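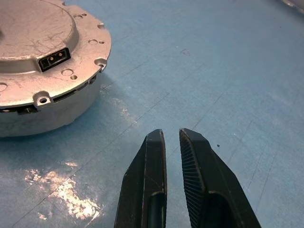

4.3 Placing the housing for connector checks

Read this section before your first shift with the Zornell arm. The sales sheet says the cell "runs itself." Plan on a trained person being within reach of it.

1. Set the housing on the blue sheet with the hub facing up. The black connector has to face the gripper side.

2. Look into the connector opening. Both pins should be straight. If one is bent, pull the part and tag it by hand. The arm has no reliable way to tell.

3. Check that the fingers are open and that neither one touches the flange or a mounting lug.

4. Step behind the yellow line and press Start. Wait 5 seconds before you decide it has stalled.

CAUTION: Never reach between the fingers to straighten a part. Press Stop first, every time, even when the arm looks idle.

5. After every 30 parts, wipe the ridged pad on the right finger and write your initials on the log.

Note on scratches: Light scuffs on top of the hub are accepted. Geeta Rana at the Moroz bench has the limit samples. Ask her – the screen will pass almost anything.

Note on staffing: The Drirby plan from July claimed one operator could watch two cells. We tried it for 10 shifts and went back to one each. Lifting is down, and people's backs are better for it. The watching is new work, and it is tiring, so swap out every two hours. Do not let the cycle counter be used to rate operators. Complaints about that go to Tarun Dixit.

6. At the end of the run, park the arm as shown in 4.4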